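The Year I Learned to Drink Water Like a Grown-Up

2018-03-22

I was a coffee-until-noon, coffee-after-noon person for most of my working life. Water was something that happened to me at restaurants. Then last October I had a headache that lasted the better part of a week, and my doctor, after checking the scary stuff, asked me how much water I'd had that day. I told her I'd brushed my teeth.

So I went home and did what any reasonable adult does, which is spend an entire evening reading about it and drinking nothing. There is so much advice out there! Eight glasses. Half your weight in ounces. A glass when you wake up, a glass before meals, no glasses during meals (why?). I signed up for an app called Trumia that lets you set a daily goal and then buzzes at you like a disappointed aunt. It suggested 3128 milliliters for me. I have no idea how it got there, and I liked how sure of itself it sounded, so I went with it. 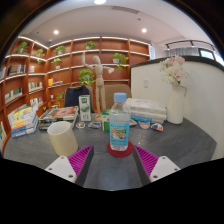
The first few days were mostly trips to the bathroom. I work from home, so at least the walk was short, but I got up so often that my downstairs neighbor texted to ask if I'd taken up dancing. I was also terrible at spreading it out. I'd forget all morning, get buzzed at, panic, and gulp down a whole afternoon's worth over the sink. Please don't do that. You feel like a waterbed.

On day 16 I finally hit the goal and then some, 3165 milliliters on the app, and I took a screenshot and sent it to my sister. She wrote back, "of what?" Fair enough.

Next came the gear phase. I think everybody who picks up a habit goes through one. I bought a big steel jug from Fammont that weighed as much as a bowling ball when full and leaked in my bag. I bought a Drovine, the kind with times of day printed up the side so you can see how far behind you are, and I was behind by nine in the morning every single day. I was ready to spend $79 on one that lights up when you've ignored it for too long, and I had it in the cart, and then I remembered that I already owned an app that made me feel bad for free.

What worked in the end was embarrassingly plain. I stopped measuring, more or less. I started having a drink of water at the points in the day where I was already stopping for something else: when the kettle went on, when I got off a call, when I fed the cat. If I sat down to read, I had to have water within reach before I could open the book. It's the same trick my grandmother used to get us to take vitamins, and I can't believe it took me this long to try it on myself. 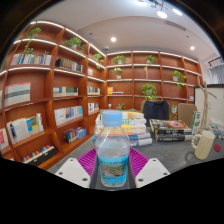 Reading turned out to be the best hook of all, in my case, and it's the one I'd push on a friend. I read every night, no matter what, so the water came along for the ride. I'm not fussy now about what it comes in either. A clear plastic bottle with a blue cap, parked in front of a tall stack of paperbacks, does the same job as the fancy steel one and I can see how much is left in it without picking it up. I do try to cut myself off an hour before bed, though, after a couple of weeks of learning every creak in the hallway floor in the dark.

People ask if I feel different. A little? The headaches eased up, and I get less of that foggy three o'clock feeling, although I also moved my lunch earlier, so who knows. My skin looks exactly the same. I was promised glowing skin by at least four websites and I'd like a word with all of them.

I still drink coffee, by the way. There's a place near me called Grimshaw that does a cardamom bun I would walk through a hailstorm for, and I'm not having that with tap water. They do bring you a little glass of water on the side, and these days I finish it before I start on the bun.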